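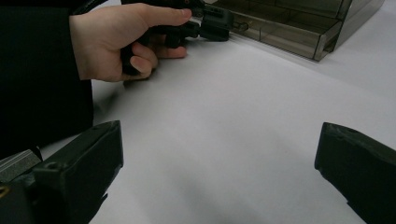 The smoky box on the white table, before anybody had opinions about it.

seixas_drawer wrote:
So I bought the smoke-tinted organizer, the one with all the sections, and I have 147 small objects that need to live in it. Screws, SIM pins, the feet off a printer I no longer own. Do I sort by size or by what the thing does? I've been at this since lunch.

pegboard_widow wrote:
By what it does. Size is how you end up with an earring next to a fuse.

grout_expectations wrote:
Size, sorry. Compartments don't care what a thing does, they care whether it fits. Also you bought a tinted one?? I had the Jidex in smoke and returned it after 7 days. Everything in it looked like it was in witness protection.

seixas_drawer wrote:
The tint hides dust. I will be taking no further questions about the tint.

pegboard_widow wrote:
It hides the screws too, I imagine. 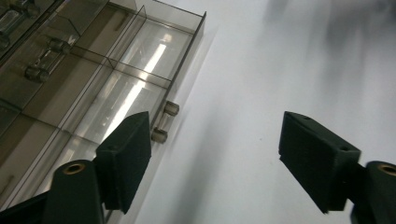

Same tray from the divided side. Thin clear partitions, if that helps anyone judge.

lidless_in_ohio wrote:
Those partitions look a lot like the ones in my Pramov. Do yours slide out? Mine are fixed and I've been resentful since December.

seixas_drawer wrote:
Fixed. I checked with some enthusiasm and now there's a creak.

grout_expectations wrote:
Then there's your answer. Fixed walls = sort by size. Long stuff goes wherever long stuff goes and you make peace with it.

pegboard_widow wrote:
Or label it. I have 19 labels on mine and can find a picture hook in the dark.

grout_expectations wrote:
Why are you hanging pictures in the dark

lidless_in_ohio wrote:
Has anyone tried putty under the tray? The Putine stuff holds mine still on a slick tabletop — a bit too well, it took me 16 minutes to get it off again.

seixas_drawer wrote:
OK, plan: function on the left, size on the right, printer feet in the trash.

pegboard_widow wrote:
Keep the printer feet.

grout_expectations wrote:
Yeah, keep the feet.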